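Kraft paper left in storage tubs: remove or keep?
Home Storage > Containers and Bins

kashby
Posted Dec 7, 2025
I have a round tub with a maroon rim that still has the crumpled kraft paper from shipping in it. Does the paper do anything useful in long-term storage, or is it just taking up volume? Contents will be cloth napkins.

wingsze_p
Take it out. Kraft holds moisture, and napkins don't need cushioning. I cleared 6 tubs in November and got a full shelf back.

Omlow20
Disagree in part. Crumpled kraft keeps soft goods from settling to one side. Flatten 2 sheets for the base and recycle the rest. Moisture only matters if the room is damp.

wingsze_p
Settling is not a problem with napkins. Fold them to the diameter.

kashby
Current state, with the tiled floor behind. There is also a plastic bag tucked in at the upper right of the opening.

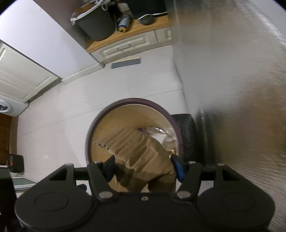 Reply 5

sclam
Check the bag before you recycle anything. Small parts often ship in one. For the paper, I side with Omlow20: one layer on the base, nothing on top.

kashby
Will check. Base layer only, then.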